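Betlow Library Extends Evening Hours After Resident Survey

12 Mar 2026

The Betlow Public Library will stay open two hours later on weeknights beginning at the end of March, the library board has announced. The Cartwright Street building currently closes at 6 p.m.

The decision follows a survey of cardholders conducted over the winter. The library received 1,294 completed forms, and later closing was the change requested most often, ahead of additional parking and a larger large-print collection. Residents who work outside Betlow reported that they were seldom able to reach the building before the doors were locked.

Under the new schedule, the lending desk, the reading room and the ground-floor meeting rooms will remain available until 8 p.m. The local history collection will keep its present hours — staff must retrieve those materials by hand — and the children's room will close at 6:30 p.m. 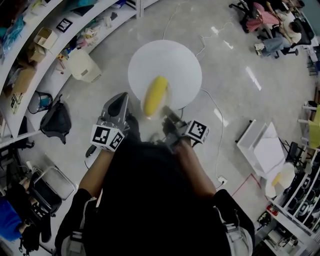
Noeline Brunton told the board that the added hours were welcome but that the last bus toward Kemer leaves Cartwright Street at 7:40 p.m., and asked that the transit office be consulted before the schedule is made final. The board agreed to send a written request.

The cost of the extension will be met from the existing operating budget through June. Meeting rooms may be reserved for the new evening hours at the lending desk or by telephone. Holds may be collected until 15 minutes before closing.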